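The Open Day at Jinitz

My mother worked twenty years in hotels, and when the company Jinitz announced an open day in Prestonach, she put on her good shoes and told me we were going. It was September and already cold. At the door a young man gave us stickers for our coats. Mine had the number 204 and hers had 497, and she asked him why, because we came in together. He did not know.

They led us in small groups to a room made like a hotel room. There was a bed with a white duvet, a sofa, a lamp on a little nightstand. My mother looked first at the bed. I saw her hand move, as if she wanted to pull the duvet straight, and then she put the hand in her pocket.

"Please stay behind the tape," said the engineer. Her badge said Cowie. "Today it will clean up after a guest who was not very polite."
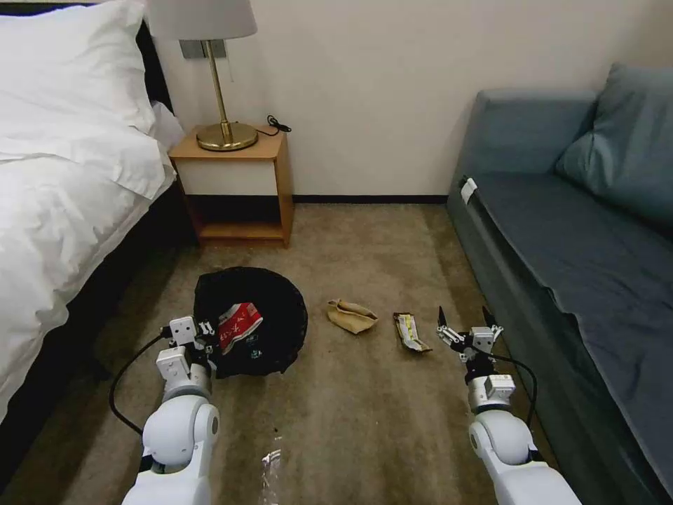 Lautaro Acuña
Contributing writer, short fiction

The left arm was over the wastebasket and the right one was reaching to the carpet, where a snack wrapper lay, yellow and white, twisted like a candy. A paper bag was waiting its turn. The people around me stopped talking. A boy near the front held his breath so strongly that his father touched his back.

"It is slow," my mother whispered.

"It is careful," I whispered.

"In my time I had 2 minutes for the floor."

The engineer heard this and came to us. I was ashamed, but she was not angry. She asked my mother which hotel, and my mother said the Luststead, by the station, all four floors. She told about the crumbs, that they are worse than any paper, and about the people who hide things under the bed like children. Cowie had a notebook and she wrote in it. I never before saw a person write down what my mother said.

"And how do you know what is garbage?" Cowie asked. "A paper bag, for example. Maybe the guest wants it."

My mother thought for a long time. "You look inside," she said. "And if there is a letter, you put it on the table."

We stayed until they closed the lights in the corridor. On the bus she took the sticker off her coat and put it on the inside of her purse, beside the photograph of my father.

147 shares | 2 comments

More stories
The Key for the Upper Floor
Winter Bread
A Letter to the Bus Driver
My Uncle Buys a Piano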